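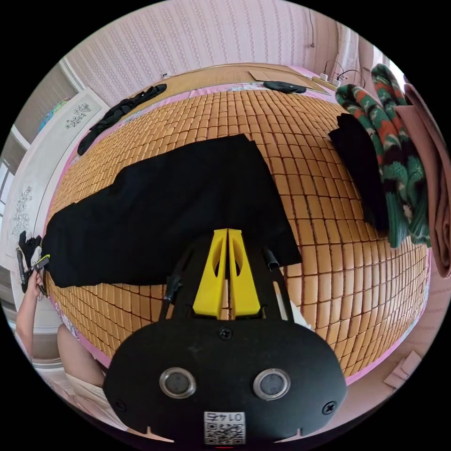 Do cooling sheets keep you cool all night? Most of them feel cool for the first few minutes, and after that they do what ordinary thin sheets do.

(Leave that up while people sit down. Start with the Zirthorpe library thank-you, keep it short.)

## Why I got grumpy about this

- Bought a Trotik "ice weave" sheet set in February, on sale, feeling clever.
- First hot night: lovely when I got in. Awake and sticky before midnight.
- Read the box again. It says "cool to the touch." I had read that as "cool to sleep on." My mistake, and one the box was happy to let me make.

Ask the room: who owns something with the word "cooling" on it? Who'd buy it again? Wait for the hands. Don't argue with anyone yet.

## What "cool to the touch" means

A smooth, dense fabric pulls heat out of your skin quickly when you first lie on it. A bathroom floor does the same thing. Then the fabric warms up, and the heat has to go somewhere else. If there's a thick foam mattress underneath, it mostly stays with you.

So a touch test in a store is close to useless. You put your hand on it for two seconds, and two seconds is when it's at its best. Eight hours is a different question, and I have yet to see a store display that tries to answer it.

(If someone brings up phase-change gel: yes, it soaks up some heat, and then it's full. Ask how it's supposed to empty out while you're still lying on it.)

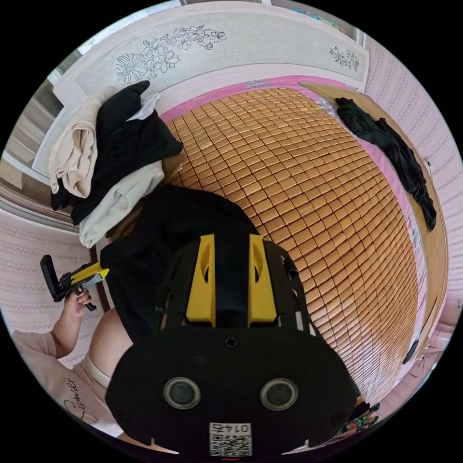 Older bedding makes smaller promises, and I trust it a little more for that. I don't want to get misty-eyed, though. People tell me a summer mat solves everything, and I'd like to see the evidence for that too. What I'll grant is that the idea is easy to check by looking. Take the mat on this bed: small rectangular tiles in rows, with a pink fabric border. It's a firm surface with no fluff to sink into, so you can at least form an opinion about it before you pay. Whether you'd sleep well on one is between you and your hips.

## The numbers on the box

Slow down here. People like to write this part down.

- Fung mattress topper: "up to 4 degrees cooler." Cooler than what? The small print says "than our previous model."
- "Up to" includes zero.
- Ekau sleep app: shows 591 glowing reviews on its front page. I couldn't find a page with the other kind.
- The same app gave me a good "heat comfort" score for a night I spent on the kitchen floor.

Pause for the laugh, if there is one. Then say plainly that I'm not accusing anyone of lying. The claims are worded so that they can't be wrong, and that should bother us more than it does.

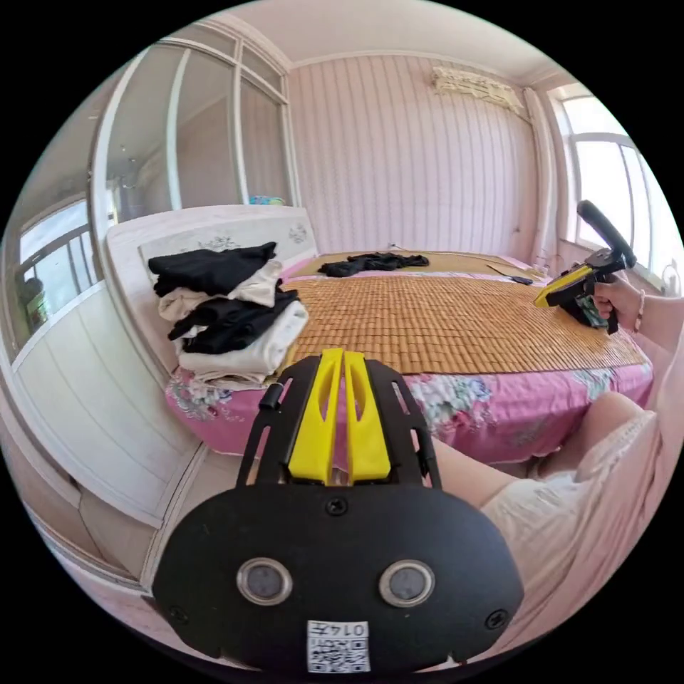
Then there's the test sleeper. When a company says people slept better, ask whether they knew which sheet they were on. If you've just been handed a fancy new sheet and told it's cooling, you'll probably report a nice night. I would. I did, to my sister, on the phone, the morning after the first bad one.

## What I'd spend money on, grudgingly

1. A fan that moves air across you. Cheap, dull.
2. Shades that stay down during the day.
3. A thinner top layer, or none.

None of this works well in a really hot, damp room. Say so. If the room is dangerous, go somewhere cooler, and check on older neighbors.

Questions next. Keep the Trotik box under the table until someone asks to see it. Return the clicker to the front desk by closing.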